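2024-12-09
By the Mimus project group, Janholm building, second floor

Cleaning and Upkeep of the Shared Coffee Maker

Our group picked the pod coffee maker in the second-floor kitchen as the subject of our household equipment project. Most of the floor uses it, and there was no written routine for cleaning it. The only instructions were on a sheet taped inside the cupboard door, and they covered the sink and the microwave. We wanted to find out which parts get dirty, how long a proper cleaning takes, and whether students would follow a short routine if one was posted.

We started with a survey. It went out to residents of the Janholm building in April and asked how often they made coffee, what they did with the used pod, and when they had last wiped any part of the machine. Most people who answered said they threw the pod away right after brewing. Very few had ever wiped anything except the drip tray. Several did not know that the lid area needed cleaning at all.

Next we worked out how much the machine is used. Going by the pods bought through the floor fund, it makes almost 3,000 cups in a school year. The manual we found online suggests descaling after every 700 cups, and as far as we could learn the machine had been descaled once since it was bought. The water here is hard – the kettle next to it gets a white crust in a few weeks.

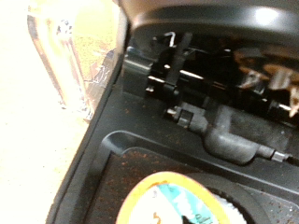
Cleaning the top half of the machine was the slowest part of the job. The outside takes a minute with a damp cloth. The pod holder comes out on most machines like ours, and we washed it in the sink with dish soap. The area under the lid is harder. With the lid up there is a metal hinge rod running through a group of black plastic parts, and a flexible tube bends away just below them, so a cloth doesn't get in between. We tried a folded paper towel first and it tore. A soft toothbrush did better, and cotton swabs reached the corners the brush missed. The piercing part is sharp, so we unplugged the machine and kept our fingers away from it. We also decided not to pull on the tube or take any of the hinge parts off, as we did not have the service manual.

A full cleaning took us 8 minutes without descaling. Descaling added much more, mostly waiting time. We used a powder from Prerkosska, a store near campus, and ran plain water through afterward until there was no smell left.

From this we wrote a routine of two parts. The daily part is to remove the pod, empty the tray and wipe the rim. The weekly part is to wash the pod holder and brush under the lid. We posted it above the counter and put a sign-up sheet next to it for the weekly job.

The trial ran for seven weeks. The weekly job was done in five of them. The two missed weeks were during midterms. The daily part is harder to judge, but we found fewer old pods left in the holder than before.

We would change a few things if we did this again. The survey should have asked about taste, so that we could compare answers before and after. We also planned to test the same routine on the machine in the Kwan lounge, but that one was out for repair during the trial. The toothbrush disappeared twice and should be tied to the shelf.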